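Capítulo 4
O posto de trabalho partilhado

Quem trabalha num escritório raramente escolhe a mesa, mas decide quase tudo o que fica em cima dela. Este capítulo trata dessa decisão: o que precisa de estar à mão, o que pode ficar mais longe e o que deve sair. Os exercícios da página 74 partem do caso da Cusix, empresa que passou de salas individuais para mesas corridas.

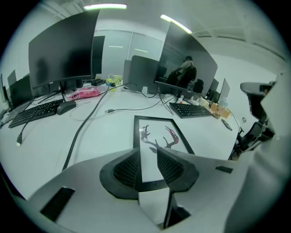

A mesa corrida poupa espaço e obriga a regras comuns. Sem divisórias, cada lugar define-se pelo equipamento: o ecrã, o teclado e o rato marcam o território de cada pessoa. Os objetos pessoais ocupam o resto – uma moldura com uma ilustração de hastes de veado, uma embalagem cor-de-rosa pousada junto à base do monitor. Os cabos costumam ser o ponto fraco, e Benvinda Loureiro dedica-lhes a secção 4.2.

No fim do capítulo, o aluno deverá saber:
– distinguir zona de alcance imediato e zona de apoio;
– desenhar a planta de uma mesa para 2 pessoas;
– redigir uma norma simples sobre objetos pessoais.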